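Ticket: stem count short on peony delivery, variety Stirberg
Opened by: Xóchitl Ochoa, Pladia
Handled by: Brasoma growers' desk
Status: closed

Problem as reported
Ordered 4,000 stems of Stirberg, bud stage 2, bunched in fives. Our count at the packing bench came to 3,889. Bunches are all complete apart from one with four stems. Buckets arrived sealed. Please check before we invoice the shops.

Reply, 08.40
Loading sheet says 4,000. Could you send the bucket labels? The Stirberg should be on the green labels, 16 buckets in all.

Customer, 09.15
Labels sent. We have 16 buckets. One is lighter than the rest and the label has been written over by hand. The variety on it reads Lozano, crossed out.

Reply, 10.05
Checked with the cold store. Lozano and Stirberg were cut the same morning and stood next to each other at 8 degrees. The bucket you mention was filled from the end of the Stirberg row, and the sheet was ticked as full when it was not. The missing stems are still here, in water, buds closed. The short bunch is our mistake too.

Customer, 10.20
Fine. Can they come on the next van? We need them firm, with no colour showing. Last April's top-up came half open and we had to sell it as loose stems.

Reply, 11.30
Yes, 111 stems booked on the next van. They will travel dry, wrapped in paper. Recut by two centimetres and stand in clean water for a few hours before bunching. No credit note raised, as the order will be complete.

Customer, 16.10
Top-up received and counted. Buds firm. One stem bent at the neck, not claiming for it. You can close this.

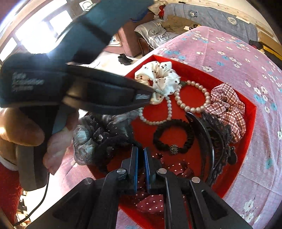
Filed under: Deliveries and counts

Note for the desk: sheets are now ticked after the bucket is weighed. Handwritten labels go back to the store for reprinting before loading.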